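4.2 Surfaces near the bed

The second group of findings concerns the small tables that people keep in their bedrooms. In the first round of interviews we had asked only about storage, by which we meant wardrobes, drawers and shelves, and the tables came up so often in the answers that we added a separate set of questions for the April visits. The Lasberg households were asked these questions in full. The Burkadance households, most of which had been visited before the change, answered a shorter version by telephone.

Of the 474 households in the study, 300 kept a table of some kind in the main bedroom besides any bedside cabinet. We left out desks used for paid work and dressing tables with a fixed mirror. What remained was a mixed lot of side tables, old coffee tables, folding tables and stools used as tables. In 200 of the 300 households the table had been bought for another room and moved later, usually when a lounge suite was replaced or a child left home.

Participants rarely had a name for what the table was for. Asked what belonged on it, many gave a short answer (a lamp, a book, a glass of water) that did not match the list they made later in the same visit. One woman in Lasberg said her table was for "things on their way somewhere", and we have borrowed the phrase for the coding scheme. Items on their way somewhere were defined as those the participant said they meant to put elsewhere within the week. They included clean socks, receipts, hair ties, toys, chargers, wrapping paper and library books.

The item lists drawn up by participants hold 2,552 entries. Entries were coded by where the participant said the item should live, and not by what it was made of or what it was used for. This follows Beyene's work on hallway clutter, although we dropped her category of seasonal items, which had little use in a bedroom. Two coders worked through the lists separately and settled their differences by discussion. Most of the differences were over items with two homes, such as scissors.

Table shape made more of a difference than we had expected. On rectangular tables, participants tended to push things to the back edge or into a corner and leave the front clear. Round tables have no back edge, and the things on them were more often kept in a loose group (Figure 3). People with round tables also told us they found it harder to say when the table was full.

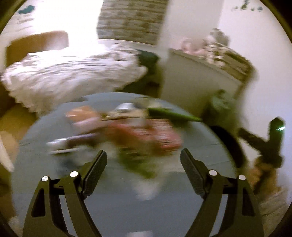
Figure 3. Round grey table with a mixed group of small items, bed behind.

Distance from the bed mattered as well. A table that could be reached while lying down was used at night and in the early morning, and participants kept its contents fairly stable. Once the table stood past the foot of the bed or against another wall, it was used mainly during dressing and when laundry was being put away. These tables changed more from one visit to the next – in several homes nothing listed on the first visit was there on the second, though the participant described the table as looking the same as ever.

Clearing was done in one go. Few participants removed items one at a time, even when they walked past the table on the way to the room where an item was kept. They waited for a reason, such as guests, a change of sheets or a lost object, and then cleared the whole surface onto the bed and sorted from there. The bed was the preferred place for sorting because it was large and had to be emptied by night. Participants who made the bed each morning sorted on top of the cover, and those who did not tended to use the floor.

We tried the Clellemus tidiness scale on these tables and found it a poor fit. It scores a surface by how much of it is covered, so a table with one folded blanket scores worse than a table with a dozen small objects gathered in the middle. Participants judged the other way round. The scores are given in the appendix for comparison with earlier studies, and are not used in the analysis of clearing in section 4.3.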